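03/02/2021

Home late and my feet are sore, but I want to get this down before I forget it all. Tyyne Nurmi had been after me since September to come to the open day at Odukoya, and this time I ran out of excuses. It's 41 miles to Vulville and I talked to myself the whole way, mostly about lunch.

I was expecting something like a car plant, all sparks and noise, and what I got was closer to an office - a very friendly one, I should say! Anayeli Ledesma showed us around and answered every question I had, even the silly ones. She told us the arm had made 1,127 tries at table setting so far, and that they want 300 more before they change anything.

What I liked best was how homey the practice things were. I'd pictured metal blocks, I suppose, and there was a pink bowl on a cream tray, the sort of thing I'd carry up to somebody with a cold. Past the table a man in glasses and a beige jacket sat at his desk with his head down, and a little cardboard box was perched on top of his monitor. I do the same with my mail. Tyyne wants to go again and I think I'll say yes.

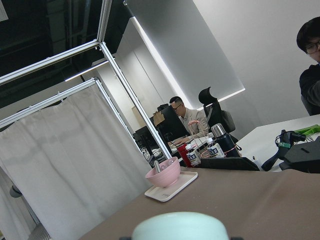
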